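Stulada curtain track – section 4: hanging and care

1. Clip a glider to each hook, starting at the wall end.
2. Push the end stop in until it clicks.
3. Draw the curtain across twice and check that no glider catches.

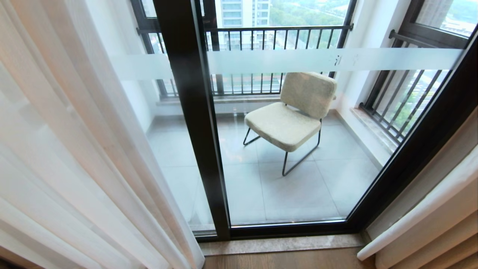 How often should the track be cleaned?
Twice a year, with a dry cloth. Do not use oil.

Caution: keep cords out of children's reach.

4. Let new fabric hang overnight before you pin the hem – sheers can drop by 16 mm.
5. Iron on low, without steam.

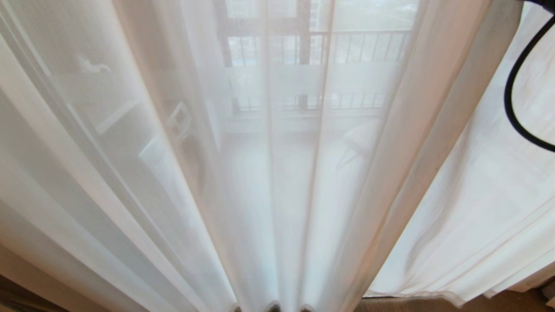
Fig. 9. Sheer curtain, hanging to the floor

Spare gliders: order part 829.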